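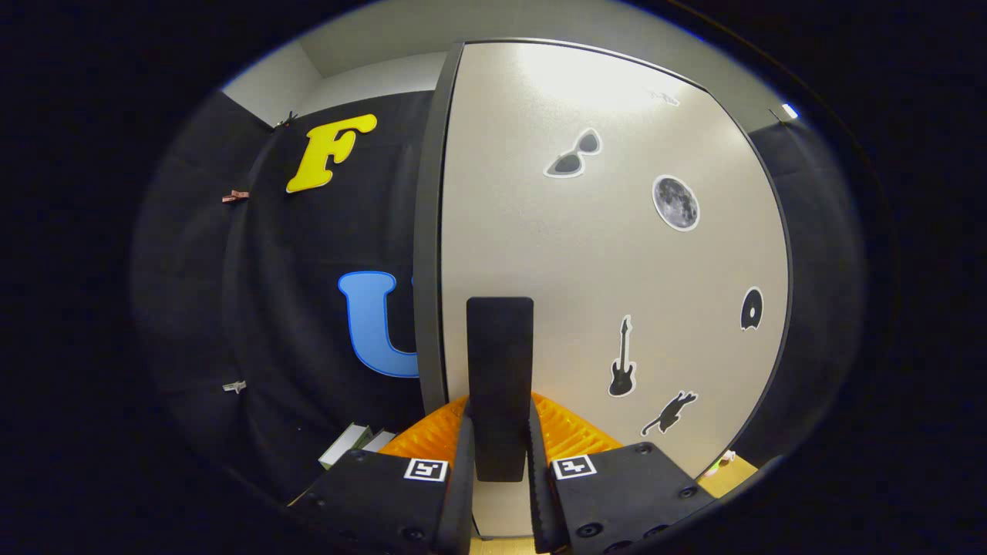
Gripper at the sticker panel, both finger markers facing up

Marker and backdrop rules for hand-held gripper recording - what do people treat as mandatory?

Posted by Raili Hyvönen in Automation > Standards and working practice

I have been asked to write the working rules for our hand-held gripper station at Warnance. We have no written procedure at present, only habits passed from one operator to the next, and the habits disagree.

The set-up is a two-finger gripper with a square printed marker on top of each finger, a wide lens looking forward over the fingers, and a draped booth. The two markers carry different patterns. The panel we work against is pale and has black-and-white stickers on it (sunglasses, a moon, a guitar, a cat and so on). There are large coloured letters on the black cloth beside it. The overhead light leaves a bright patch on the upper part of the panel.

The last batch was 1,268 recordings. Of these, 1,225 passed our automatic check, which only looks at whether both finger markers are found at the start and end. I have no confidence that this check is enough, and I do not want to write a rule that simply repeats it.

Points I need to settle:

Are stickers on the work surface acceptable, or should the panel be plain?
Does the glare need a numerical limit, or is a visual check enough?
How often should the finger markers be inspected, and what counts as a reason to replace one?
Who signs off a change to the backdrop?

I have looked for a published standard and found plenty on industrial arms and guarding, but very little that applies to a tool held in the hand. If there is one I have missed, a reference would be useful. We start again in January and I would like the document issued before then.

Merja Koivisto replied

I do not know of a standard that covers this directly. The general machine safety standards deal with hazards to people, and your four points are about measurement quality. I would write an internal procedure and keep the two subjects in separate documents, otherwise the quality rules get buried in the risk assessment. What follows is what we use at Govton. Some of it will not fit your booth.

Surface. Keep the stickers. A plain pale board gives the tracking very little to hold on to, and a board with graphics at several positions gives it a good deal. The rule should be that the graphics are fixed and recorded. Take a reference photograph of the panel at the start of a batch and compare it at the end. If a sticker has lifted, moved or been replaced, note it in the log and start a new batch number. The one thing we forbid outright is a black-and-white square sticker of any kind, as it can be mistaken for a marker by a detector with loose settings. Round or irregular shapes with an outline have given us no trouble.

Glare. A visual check depends on who is doing it. We hold the gripper at the working position, take one test recording and look at the brightness values in the brightest area. If a sticker inside that area can't be made out in the test recording, the light is moved or diffused. You have a faint grey sticker close to the top edge of the panel in your picture, and under our rule that corner would fail. The lower half, where the guitar and the cat are, would pass. Whether it matters depends on where your task takes place. If the tool never goes near the top edge you can write an exclusion, but write it down.

Markers. Inspect at the start of each session and after any knock. Reasons for replacement in our procedure:

a lifted corner
a scratch that crosses a boundary between black and white
any dirt that does not come off with a dry cloth
a reprint or a replacement on the other finger

The last item causes arguments. We replace both together so that print size and material always match. After replacement, repeat the finger opening calibration (fully closed, fully open, then closed again) and store the result with the batch. Check the screws on the fingers at the same time. A finger that has shifted on its mount will still show a perfectly readable marker, and your automatic check will pass it.

Backdrop. One named person per booth, plus a deputy. Cloth moves when people brush past it, so clip positions should be marked. We re-clip if a fold has moved enough to cover a letter that was visible in the reference photograph.

On the 1,225 figure: a start and end check says nothing about the middle. Ours looks at every picture in the recording and flags any gap of more than 50 consecutive pictures in which either marker is missing. That limit suits our speed and task. Set your own from a trial and put the trial result in an appendix.

Sipos replied

just use matt cloth and matt tape everywhere and most of this goes away. we never did a glare test in our lab and nobody complained. also wipe the lens, people forget the lens

Judaleck replied

Agree with Merja Koivisto on nearly all of it, with one difference. I would not start a new batch number for every sticker change. We did this over 679 recordings and ended with so many small batches that the log was harder to use than the data. A revision letter after the batch number does the same job - 14 becomes 14b - and the calibration file can stay with the parent batch as long as the fingers have not been touched.

I would add a rule on focus and lens settings. Fix them, record them, and tape over any ring that turns. With a lens that wide, straight edges near the rim come out as curves, so the lens calibration has to be redone if anything in front of the sensor is changed, including a protective cover. Put that ahead of the glare rule.

For sign-off, have the operator complete the sheet and someone else countersign it. On a Saturday shift with one person in, we allow the countersignature on the next working day and hold the batch until then.

Raili Hyvönen commented

Thank you. I will take the revision letter, the paired marker replacement and the check on every picture. The top edge of the panel is outside our working area, so it will go in as an exclusion with the reference photograph attached. The gap limit will be left blank in the first issue until we have run a trial.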